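FOR IMMEDIATE RELEASE

Hondthorpe lights trail back for October, longer route, new start point

Hondthorpe's riverside lights trail returns this October. New route. New start point too, so please read to the end before printing anything, as last year's map is still doing the rounds and it is wrong.

The trail, called Pistutora as before, opens at dusk each evening of the half-term week and runs along the river path from the old cattle market to the footbridge and back through Metwally Gardens. Full length is now roughly 630 metres, nearly all of it flat. Last year's stopped at the weir. Prams fine. Wheelchairs fine except the short gravel bit by the boathouse, where there is a signed way round via the car park.

Tickets are £4 for adults. Under-16s free, carers free. Buy from the library desk or at the gate, cash or card. No booking, no time slots, we tried time slots and the queue was worse.

Gates at 4pm for the early session, which is the quiet one: music off, flashing pieces switched to steady, stewards asked to keep their radios down. This came straight out of letters we had from parents last year and it will run every evening. Full sound and movement from 6pm. Last entry 8.30pm, lights off at nine sharp on account of the houses opposite.

What's new

The main piece is Slow Water by Kenji Strickland, made for the stretch under the willows. Hanging panels of dyed cotton lit from below, moving with whatever wind there is. Strickland grew up two streets from the river and learned to swim in it, badly by his own account.

"I wanted something that doesn't do much," he said. "You walk under it, it shifts a bit, you carry on and get chips. The river is already doing most of the work and I'd be daft to compete with it."

Schools have made the lanterns again. 221 of them this year, all willow and tissue, all going up along the railings between the market and the boathouse. Children's names are on the tags, facing the path. If your child's lantern is missing a tag please tell the steward at the market end and not the school office, they have had enough phone calls.

Metwally Gardens will be lit for the first time. Uplighters in the beech hedge, low amber on the steps, nothing pointed at the sky. The bat survey asked for the pond end to be left dark and it will be left dark. Bring a small torch if you are going that way.

The footbridge will be lit by Droseo, who have also lent the control desk. They have asked us to say that the bridge piece is best seen from the bank and people should not stop in the middle of it. We say the same.

Food: pie van, chip van, hot chocolate from the rowing club hatch. Dogs on leads. No drones please. No parking on Weir Lane, which was a real problem and the residents have been very patient about it.

Join in at home

Households along the route are invited to light a front window or garden. No theme, no prize. Put a lamp in a jar if you like. There's a short advice evening in the library's upstairs room for anyone running lights outdoors, free, turn up at 7pm, bring the thing you are planning to plug in.

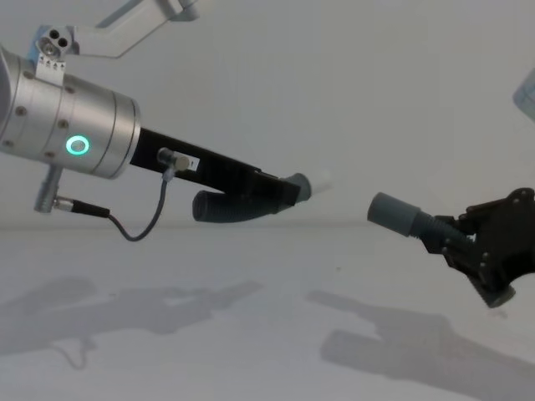 Most of the faults on last year's trail were cables, so the advice evening will spend longest on those. Outdoor-rated only, nothing across a path, plugs up off the ground and under cover. And leave some slack. A lead pulled tight tugs at its plug every time the wind gets up, so copy the thin dark grey one here, which drops from its plug in a loose U under the arm before it rises to the small metal fitting. Same idea for a lantern on a branch or a string of bulbs comming off a gutter. Tape over any sharp edges, check it all in daylight first, switch off at nine with the rest of us.

Weather

Rain, we open. High wind, we don't. Decision by 2pm each day, posted on the library door and on the market noticeboard. Tickets for a cancelled evening are good for any other evening, just show them at the gate.

Press

Photographers welcome at the early session on opening night, Kenji Strickland will be avaliable by the willows from half past four for interviews. Please ask parents before photographing children. Hi-vis not needed but sensible shoes are, the bank is slippery.

Route map and access notes from the library desk, large print on request.

ENDS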